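4.2 Package format and storage after opening

The second part of the household survey dealt with what people do with dry snack foods once the package has been opened. Section 4.1 showed that most of the food discarded in the Prerncombe sample was fresh produce and bread, as in earlier work on the town. Dry snacks made up a small share of the discarded weight. They are treated separately because the reasons given for throwing them out were different. Bread and produce were thrown out when they had spoiled or were thought to be unsafe. Chips, crackers and puffed snacks were thrown out when they had gone soft, and respondents did not regard them as unsafe at that point.

Of the 2,117 households that returned the diary, 421 recorded at least one discarded package of dry snacks during the 30 days of the study. Entries that gave no package type were left out of the analysis below, as were entries for snacks bought loose. A household could contribute more than one entry. Where it did, the entries were weighted so that the household counted once within each package type.

Package types were coded with the scheme developed by Deligiannis for the earlier Gremow study, with one change. The Gremow scheme put all flexible packages in a single class. We divided this class into pillow bags, stand-up pouches with a press-to-close strip, and inner bags sold inside a carton. The division was made after the pilot, in which respondents described handling these three kinds of package in different ways. The coding was done by the author from the written entries and was repeated after an interval. Entries that received two different codes were read a third time and then assigned.

Pillow bags were the most common type in the discard entries. They are also the most common type on store shelves in the area, so the raw number says little about whether the format itself leads to waste. To deal with this we asked each household to list the dry snack packages it had opened during the same period, whether or not any were thrown out. The comparison is therefore between opened and discarded packages of the same type within the same set of homes. On this measure pillow bags were still discarded more often than pouches, although the gap was smaller than the raw entries suggested. Inner bags in cartons fell between the two.

The method of closing the bag mattered more than the format. Respondents chose from a short list: clip, rubber band, folding the top over, moving the contents to another container, or leaving the bag as it was. Folding was the usual answer for pillow bags. Many respondents who folded the bag added a note saying that the fold came undone in the cupboard. Those who used a clip seldom added such a note. Moving the contents to a jar or tin was reported mainly by households with children and was tied to lower discard in all three flexible types.
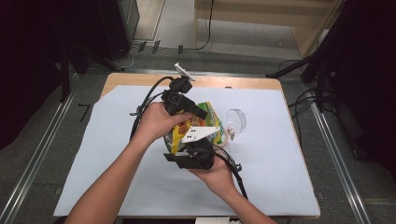 Figure 7. Snack bag in a hand-held gripper.

A further question was how the film itself behaves once a package has been opened and handled a few times. The films used for pillow bags are thin and springy, and they keep some of the creases put into them. A snack bag with a crinkled surface, such as the one in Figure 7, no longer has the smooth face of film fresh from the roll, and any fold made at the top has to be laid over the creases already there. Small channels can remain along these creases when the fold looks closed from the outside. The Dreser storage model treats a folded bag as having one fixed leak rate, set at the time of folding. Our diary notes suggest that this is too simple for bags that are opened and closed several times, and that the rate should be allowed to rise with each use.

We did not measure leak rates in the homes. The model was run with its published values and then again with a rate that increased after each reported opening. The second version matched the reported time to softening more closely for pillow bags and made little difference for pouches. For inner bags the results were mixed. Some cartons were kept shut and some were not, and the diary did not ask which.

Two limits apply to these results. The first is that softness was judged by the respondents, and one household may accept a cracker that another would throw out. The second is that the study ran in August, when kitchens in Prerncombe are more humid than in most other months. Discard rates in a dry month may be lower for all formats, and the difference between folding and clipping may be smaller. A repeat of the diary in winter would be needed to separate the effect of season from the effect of closure. The next section turns to package size and to the price paid per unit of weight.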